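Balthasar Kaufmann answers the door in Badstead with a screwdriver behind his ear and the look of a man who has been interrupted at something he can't explain to his family. He collects small boxes. He owns 1,349 of them, and he'd like it known that he did not plan this.

"You buy one because it's nice," he says. "Then you need somewhere to put the paper clips, so you buy another. I still don't know where the paper clips are."

The rule is that the box has to have a window in the lid. Solid lids don't interest him. "You have to open them to find out what you've got. That's too much suspense for a Saturday." His wife, who puts up with around 60 of them in the kitchen, declined to comment from the next room.

Most came from house clearances in Whiteley and Liltley, seldom for more than $7. A dealer once wanted $2,000 for a job lot. Kaufmann laughed, went home and thought about it for a week. 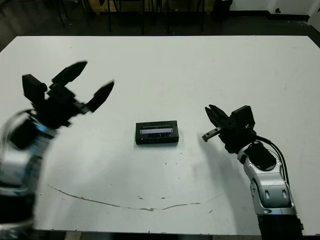
A black box with a clear panel in its lid, on the white table.

He is fond of the plain black ones. "They don't show off," he says — a quality he rates highly in boxes and less so in visitors. The table is another matter. It has a long brownish line curving across it, and he has given up on that.

"I tried vinegar," he says. "Then I tried not looking at it. The second one worked better."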